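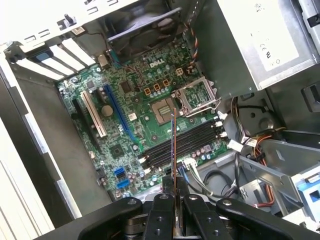 ハリエット・プルイット
コルソープ工作室 機器整備担当

ふたの開いたパソコン
2018年1月21日(日)

コルソープ工作室の奥の部屋には、デスクトップパソコンが36台あります。正確には、デスクトップパソコンと、かつてそうだったものを合わせて36台です。去年の9月に倉庫から引き上げてきたもので、当初の予定では年内に整備を終え、希望するところへ渡すことになっていました。予定表はいまも壁に貼ってあります。紙の色がいいので、はがさずにいます。

きれいな新品の写真をお探しの方には、まことに申し訳ないのですが、家電量販店のチラシをおすすめします。ふたを開けた中身を見て少しうれしくなる方は、どうぞごゆっくり。

メモリ、差す位置の上で
緑の基板に黒いスロットが四本、その真上にメモリが立っています。パソコン整備の作業のうち、見た目がいちばん地味で、やる側の肩にいちばん力が入るところです。基板には白い字でDELLとあります。

スロットの両端の白い留め具について
小さいくせに態度が大きい部品です。メモリを外すときはここを開き、差すときはメモリの切り欠きの位置を合わせてから、左右を均等に押し込みます。「カチッと鳴るまで」と手引きには書いてありますが、その手前で、基板が割れたかと思うような音のする機種もあります。慣れるまで寿命が縮みます。慣れても少し縮みます。

銀色の枠のこと
CPUソケットの金具が、ぱかっと起きています。見学の方はたいていここに指を伸ばします。金色に光っているものに触りたくなる気持ちはよくわかりますが、ご遠慮ください。ソケットの接点は、こちらの反省をまったく受け付けてくれません。

青くて長いほう、白いほう
拡張スロットは、青い長いのがPCI Express、白いのがPCIです。並んでいると、二世代同居の家の玄関のように見えます。チャンタラシーさんはこの白いスロットに差すためのカードを箱に一つ分持っていて、いつか必要になると言い続けています。その「いつか」に備えて、私たちは棚をひとつ空けました。

丸い銀色の電池
二本のスロットのあいだにあるボタン電池です。これが切れた機械は、起動するたびに日付を忘れ、はるか昔の元日に戻ってしまいます。新年を何度でも迎えられると考えれば、めでたい話です。当室では整備のときに無条件で交換しています。外した電池は流しの横の缶へ。お菓子の缶なので、開けてがっかりする人が絶えません。

青いSATAの口
二つ、上下に重なっています。ケーブルはここからディスクへ行くわけですが、寄贈品のディスクは先に抜いて別に処理しますから、奥の部屋に来た時点の本体はたいてい記憶がありません。人間ならだいぶ深刻な事態でも、パソコンの場合は「受け入れ準備完了」と呼びます。

背面の白い板
拡張スロットのカバーです。平行に並んだ白い金属の板で、ねじで留めるものとレバーで留めるものがあり、中には留まっているふりをしているものもあります。板の縁は案外よく切れます。整備をしていて指に絆創膏を巻いている人がいたら、犯人はまずこれです。

ねじの話(長くなります)
この部屋で最も多く発生する問題は、故障ではなくねじです。外した本数と戻した本数が合いません。足りないのはまだわかります。余るのがわかりません。

ラタナポーンさんの提案で、製氷皿を使うことにしました。仕切りごとに、どこから外したねじかを書いた紙を入れておく方式です。たいへん具合がよく、みな感心しました。その週のうちに、誰かが皿を持ち上げてひっくり返しました。数えてみたら159本ありました。元の場所がわかるものは一本もありません。

いまはふた付きの皿に替えています。1000円しました。会計の欄には「教育費」と書いておきました。

工作室の道具、好かれている順
一番人気は先に磁石の入ったドライバーです。落ちたねじを釣り上げられるうえ、落ちていないねじまで釣ってきます。

次がブロワー。ほこりを吹き飛ばす道具ですが、ほこりは消えるわけではなく、隣の机に引っ越すだけです。使う前には声をかけてください。コーヒーを飲んでいる人がいる場合は、特に大きな声で。

静電気防止のリストバンドは不人気です。着けたまま立ち上がって机に引き戻されるという、人としての尊厳にかかわる事故が起きるためです。それでも冬のあいだは必ず着けてください。セーターの方は、できれば脱いでから来てください。

トルンディクスの椅子
隅にある灰色の椅子は、備品の中でいちばん古く、いちばん直していないものです。座ると左に傾きます。パソコンを直す部屋で椅子が壊れているのはいかがなものか、というご意見を用紙でいただきました。ごもっともです。その用紙を折って脚の下に敷いたところ、かなりよくなりました。

整備の流れを知りたい方へ
外側を拭いてからふたを開け、ほこりを払います。メモリとカードを一度抜いて、端子を点検し、差し直します。電池を替えて、最小限の構成で電源を入れ、画面が出れば次の人に渡します。

出なければ、メモリを一枚だけにしてもう一度。それでも出なければスロットを替えてもう一度。たいていこのあたりで夕方になります。最後の手段は「一晩おいてみる」です。技術的な根拠はありませんが、サイトーンさんによれば、翌朝に動く機械はたしかにあるそうです。動かない機械についてもお聞きしたところ、そちらは二晩おくとのことでした。

よくいただくお問い合わせ
古いパソコンを引き取ってもらえますか、というお便りが続いています。いまは受け付けていません。理由は奥の部屋をのぞいていただければ、説明なしでご理解いただけると思います。ドアは半分までしか開きませんが。

中に残った写真やメールを見たりしませんか、というご質問もありました。見ません。ディスクは抜いて消去の担当に回しますし、正直なところ、こちらは基板のほこりを見るので手いっぱいです。

渡し先と残りの予定
整備の済んだものは、テープスリヤの学習室へ順に送ります。机の高さと電源の位置は、ニルスワンさんが先方に確認してくれました。延長コードが要るそうです。延長コードはいつでもどこでも、必ず要ります。

次回の作業は来月です。見学は自由ですが、手ぶらで帰れるとは思わないでください。ねじの仕分けが残っています。

写真の転載は、コルソープ工作室の名前を添えていただければ構いません。部品の名前に間違いを見つけた方は、整備担当までお知らせください。椅子についてのご意見も、引き続き紙でお願いします。少し厚めの紙だと助かります。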